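4. 손가락 패드 비교

4.1 실험 조건

본 절에서는 동일한 손잡이형 그리퍼 본체에 손가락 패드 두 종류를 적용하여 얇은 편직물을 다룰 때의 차이를 비교한다. Prinlow 패드는 폭이 좁고 표면이 단단하며, Mösli 패드는 표면에 요철이 있고 접촉 면적이 더 넓다. 카메라의 위치와 화각, 조작자가 따르는 절차는 두 조건에서 같게 유지하였다. 기록 장치의 제어 프로그램으로는 Premgate를 사용하였다.

시험은 가정용 침구 위에서 진행하였다. 딱딱한 작업대와 달리 이불 커버는 누르는 힘에 따라 꺼지고 주름이 생기므로, 손가락 끝이 대상 천과 바닥 천을 함께 집는 오류가 일어나기 쉽다. 대상 천은 바탕과 색이 뚜렷이 구별되는 겨자색으로 정하였다. 그림 5는 천을 집은 순간의 손목 시점 영상이다. 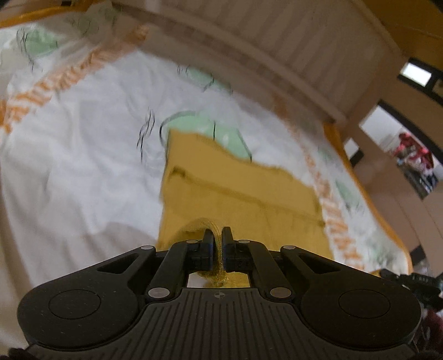 그림 5. 겨자색 천의 접힌 부분을 두 손가락 끝 사이에 집은 상태.

4.2 결과

수집한 시도는 모두 419회이며, 이 중 371회에서 대상 천만 단독으로 집는 데 성공하였다. 나머지는 바닥 천을 함께 집은 경우와 들어 올리는 도중 천이 빠진 경우로 나뉜다. 앞의 오류는 Mösli 패드에서, 뒤의 오류는 Prinlow 패드에서 더 자주 기록되었다. 천의 가장자리를 집을 때에는 두 패드의 차이가 작았고, 여러 겹으로 접힌 부분을 집을 때 차이가 커졌다.

패드의 폭은 영상에도 영향을 준다. 넓은 패드는 접촉 직전에 천의 가장자리를 가리는 시간이 길었다. 이 구간에서는 윤곽 추정값이 흔들려, 접촉 전 6프레임을 분석에서 제외하고 성공 여부는 들어 올린 뒤의 영상으로만 판정하였다. 판정 기준은 4월의 예비 시험에서 정한 것을 그대로 따랐다.

손가락을 벌린 상태의 영상은 접근 자세를 정렬하는 기준으로 쓰였다. 접힌 천의 아래쪽 가장자리가 두 패드 끝의 바로 위쪽에 오면 접근 방향을 정하기 쉽다. 손가락 간격의 초깃값은 모든 시도에서 같게 하였고, 닫는 속도는 조작자가 조절하였다. 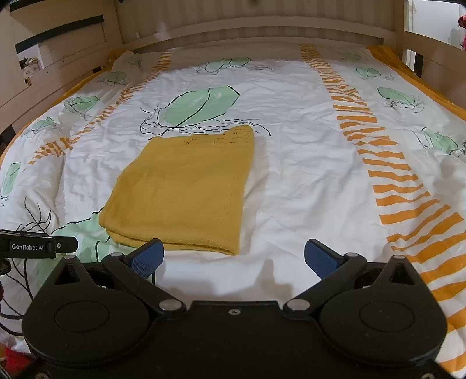

초고를 읽은 Iltmont 측은 닫는 속도를 조작자에게 맡기면 패드의 효과와 숙련도의 효과가 섞인다는 의견을 보내왔다. 적어도 한 조건에서는 속도를 고정한 시도가 따로 있어야 하며, 400회에 가까운 시도를 한꺼번에 합산하기보다 조작자별로 성공률을 나누어 제시하는 편이 낫다는 것이다. 이에 따라 조작자별 집계를 부록에 추가하였다. 속도를 고정한 시험은 아직 수행하지 않았으며, 위의 결과는 패드와 조작 방식을 합친 성능으로 읽어야 한다.

4.3 고찰

단단한 바닥에서 얻은 패드 순위를 침구 위의 작업에 그대로 적용하기는 어렵다. 바닥이 눌리는 깊이를 측정하지 않았으므로 바닥 천을 함께 집는 오류가 패드의 마찰에서 오는지, 누르는 힘에서 오는지는 본 자료만으로 구분할 수 없다.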